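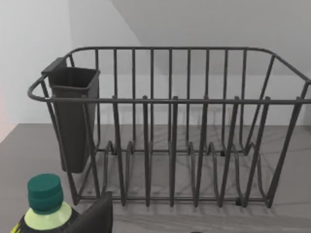 Home Stories Poems Submissions About

Search this site Go

The Thumb Bowl

Hermine Rainer did not believe in salt dough. She had said so at the October meeting and she said so again when Tove Thoroddsen came through the door of the Brekham hall with a sack of flour on her shoulder.

"It cracks," Hermine said. "It cracks, then it goes soft, then something eats it."

"Not this recipe."

"Whose recipe?"

Tove put the sack down on the table. "It's on the back of the Clorero packet."

Hermine turned the packet over. Clorero was a powder you stirred into the dough before you shaped it, and it promised a finish like real china with no kiln. There was a drawing of a smiling bowl. She had fired pots for a living until her wrists gave out, and she had never seen a bowl smile about anything.

"China," she said.

"Like china. It says like."

The children were due at 2. They were going to make pinch bowls for their grandparents, and the grandparents were going to say how lovely, and Hermine gave the bowls until Easter. She kept this to herself for nearly a minute.

"You could help me mix," Tove said.

She mixed. The dough was gray and smelled of chalk, and it stuck to the inside of her rings. Tove's phone played some sort of harp music from the windowsill. Tove was the kind of person who believed what it said on packets, and she had a house full of gadgets and a cold that never cleared up in spite of the tea she bought for it. But she had brought her own flour, and she had asked for the hall herself when the old class folded. Hermine had to give her that. She gave it silently.

Six children came. One of them, a boy called Gandar — his mother said it was a family name, and Hermine doubted that too — wouldn't touch the dough. He stood at the end of the table with his hands up inside his sleeves.

"It's only flour," Tove told him.

"And what else?" said the boy.

Hermine looked at him with some interest.

"Salt," she said. "Water. And a powder that's supposed to turn it into china."

"Does it?"

"I don't think so."

"Hermine," said Tove.

"He asked."

The boy thought about it. Then one hand came out, and he pushed his thumb into the lump in front of him, straight down, and stopped.

"Now you turn it," Hermine said. "Keep the thumb where it is. Turn and squeeze. Thinner than that. You want the wall the same all the way up."

He turned it. It was lopsided, with a lip like a jug on one side where he'd squeezed too hard. She reached over to put it right and then saw that he had stopped breathing, so she took her hand back and wiped it on her apron.

The others finished early and went for the glitter. Gandar was still going when his mother came in with the car keys in her fist. He set the bowl on the tray with the rest and wrote his name on a bit of paper to go under it.

"It'll crack," he told Hermine.

"Very likely."

The bowls had to dry for eight days, according to the packet. Hermine let herself into the hall on the fifth with the spare key from Karagiannis the greengrocer, telling him she had left her scarf behind. She had the scarf on. Karagiannis weighed somebody's onions and said nothing.

It was cold in there and the tray was where they'd left it. Two of the bowls had split down the side, the way she had said they would. A third had slumped into a plate. She picked up Gandar's and tapped it with a fingernail, close to her ear, as she used to do with every pot out of the kiln.

It made a dull little sound. It wasn't china. It was nothing like china, whatever they printed on the box.

She tapped it again. Then she turned it over and ran her thumb around the bottom, looking for the crack, and went over to the window where the light was better — and looked some more.

Posted January 24, 2022

Contact | © All stories remain with their authors | Back to top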